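Prunton swap shelf moves indoors

I'm so happy to report that the Prunton food swap is moving into the old Pratmont shop in February! We had 164 households sign up, and I still can't quite believe it (my street alone filled two pages).
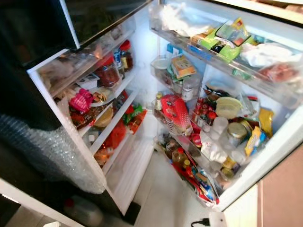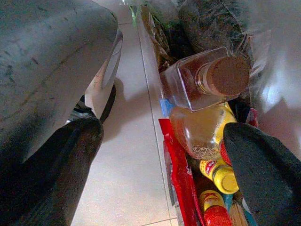
One neighbor told me she'd only come if jars were allowed, and yes, they are, as long as the seal isn't broken. Doors open at 2 in the afternoon, and it's three items per visit for now.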